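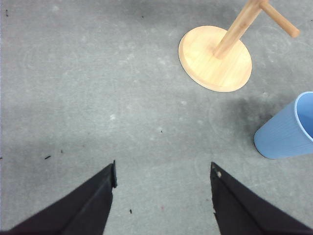
I've had a thing about mug trees ever since I moved into the flat above the Kendell bakery, where the kitchen has exactly 2 cupboards and one of them is full of boiler. So when I finally pulled everything out to sort what stays and what goes, I did it on the gray carpet in the other room, where there was space to spread out and be ruthless. The pale wooden stand with the round base and the peg was the easiest decision of the lot (staying, obviously!), and the light blue ribbed cup lying on its side next to it took me a lot longer. It's plastic, it doesn't match a single other thing I own, and I still drink my water out of it every night.

Anyway, this is the gallery page for the kitchen sort-out I kept going on about in August. I meant to put up a whole row of pictures and then got so carried away with the boxes that one is what you're getting, so the rest is me talking.

The stand

I call it a mug tree but it's really whatever you want it to be. Mine has held mugs, tea towels, a string of garlic and for one very silly winter all my bracelets. I love blond wood in a small kitchen – it keeps things light, and it doesn't show the dust half as badly as the black metal one I had before. A wipe with a damp cloth, a bit of oil when I remember, done.

The blue cup

One of a set I bought for picnics under the name Tora, which I think was just what the market stall called everything blue. I like the ribs because you can get a proper grip on it with soapy hands. The rest of the set went to my sister's kids and I kept this one back, and I'm not sorry.

The mugs

I started with 16 mugs. Sixteen! For one person! I got it down to 12 and felt very pleased with myself, and then a parcel came from the Þorgeirsson pottery that I had completely forgotten ordering, so let's not talk about the current total. The chipped ones are pen pots now. The giant soup one is on probation.

The glasses

Wrapped in newspaper and waiting for a shelf. I've got my eye on the narrow one from Eseo that goes over the sink, but I need to measure the gap again because I wrote 844 on the back of an envelope and can't remember if that was millimeters or the start of somebody's phone number.

Next up is the baking stuff, meaning tins, cutters and a frankly worrying amount of cupcake papers. If you've found a good way to keep lids with their boxes, please leave me a comment, I'll try anything at this point.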